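Treltine hand-held gripper kit: evaluation progress report
Second reporting period, to end June
Prepared for the Tuvmont equipment fund

We use cookies to remember your settings and to measure traffic. By continuing to browse you accept our cookie policy.

1. Purpose of the period

The grant covers a side-by-side review of two hand-held gripper kits for recording household handling tasks. The first report dealt with unpacking, calibration and rigid objects (cups, boxes, cutlery). Work in this period moved to clothing and bedding, where the fund had asked for evidence before deciding on a bulk order. The kits under review are the Treltine and the Clorkidgate. Both were used in pairs throughout.

2. Work completed

The target for the period was 500 accepted recordings of cloth handling, and it was met. Recordings were accepted if both grippers stayed tracked from start to finish and the two video streams could be aligned without manual correction. Tasks were folding, hanging, turning right side out and laying flat. Sessions took place in furnished rooms, as the bench set-up used for the first report gave results that did not carry over well to beds and sofas.

Alignment was done with the Chou software supplied under the existing licence. The current version reads both kits' files directly, so the conversion step described in the first report has been dropped.

3. Findings on the Treltine kit

Finger grip on thin and medium cloth is good. The fingers hold a single layer under moderate tension, and operators did not ask for added rubber pads. Thick seams and waistbands are harder - the fingers close on them at an angle and the cloth can creep towards the tips. The supplier has been told and has offered a stiffer finger set for trial.

Tracking held up in daylight. The main losses came when one gripper passed behind hanging fabric for more than 2 seconds. Operators now keep the cloth lower and to one side where the task allows it.

Battery life was measured at 72 minutes of continuous recording, against 36 minutes for the Clorkidgate on the same settings. This matters more than expected in rooms with few sockets.
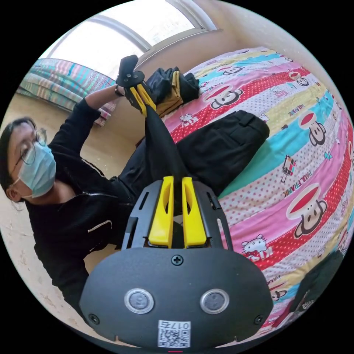

Figure 1. Two-gripper cloth handling beside a bed, black fabric held taut between the yellow fingers. View from gripper 0175.

4. Problems and changes

Wide-angle distortion near the image border remains the weakest point of the kit. Straight edges bow strongly, and labels that fall in this area are less reliable. A revised lens profile has been requested from Treltine. Until it arrives, reviewers mark border regions as low confidence.

Two tasks were removed from the list. Buttoning proved too slow to be useful with either kit, and pillowcases gave too many tracking losses. The hours saved were moved to trousers and jackets.

5. Spending

Spending is within the approved budget. The line for spare fingers is underspent and we ask to carry it forward to cover the stiffer set.

6. Next period

- Trial of the stiffer fingers on seams and waistbands
- Repeat of the tracking test with the revised lens profile, if received
- Final cost comparison of the two kits, including chargers and spares
- Draft recommendation to the fund

No extension is requested at this stage. Should the lens profile be late, the tracking test will be run on the present one and reported as such.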